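Listes > Brocante et vide-greniers > Archives > Discussion

26 mai 2025
Par la modération de la liste

Objet : Re : tables pour la bourse aux plantes de juin

Bonjour à toutes et à tous,

Je réponds en vrac parce que j'ai lu les messages du week-end d'une traite, café à la main, et qu'il y en avait un paquet !

> On part sur quoi pour les tables cette année ? L'an dernier on avait
> les tréteaux de Clenon et la moitié penchait. Mes pots de sauge ont
> fini dans l'herbe. Et est-ce qu'on garde le tarif à 3 euros le mètre ?
> Je n'ai rien vu dans le dernier compte rendu.

Oui, on garde les 3 euros le mètre. Ça ne couvre pas tout mais personne n'a envie de voir les petits exposants filer à Galang, où l'emplacement est gratuit (et où il n'y a pas un arbre, bon courage en plein soleil).

Pour les tréteaux, je suis d'accord, plus jamais. J'ai appelé la salle de Flullonlow vendredi, ils nous prêtent 80 tables pliantes, à condition qu'on vienne les chercher la veille et qu'on les rapporte propres. Propres, ça veut dire sans terre dans les charnières, je le précise pour les amateurs de rempotage sur place, vous vous reconnaîtrez !

Côté sous, il reste 3 884 euros sur le compte après l'assurance. La location du camion est à payer là-dessus, et les affiches aussi. J'aimerais bien qu'on refasse les grandes, celles avec l'iris violet, elles étaient tellement jolies... L'imprimerie Filtano a gardé le fichier, il faut juste changer la date.

Deux choses encore sur les plantes elles-mêmes. Les tomates, on en a toujours trop, et en juin elles filent dans leurs godets. Si vous en avez semé comme des fous (moi aussi, je plaide coupable), gardez les plus trapues et donnez le reste aux voisins. Par contre on manque de vivaces d'ombre, alors si quelqu'un divise ses hostas ou ses géraniums, pensez à nous. Et mettez des étiquettes, par pitié, au crayon à papier parce que le feutre s'efface à la première averse. J'ai acheté une « rose trémière noire » l'an passé, c'était une courge.

Pour le stand de troc de graines, je veux bien m'en occuper encore, mais il me faut quelqu'un le matin, le temps que je guide les voitures. Dites-moi ça sur la liste, pas par téléphone, sinon j'oublie.

Bonne semaine et arrosez le soir !

Sujets récents
Re : camion pour la veille, qui conduit ?
Échange boutures de figuier
Limaces : les cendres, ça marche ou pas
Affiches iris, relecture
Covoiturage depuis Clenon
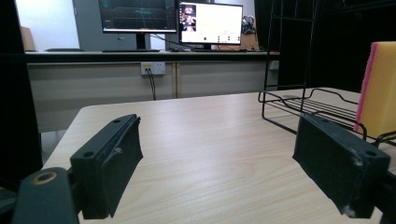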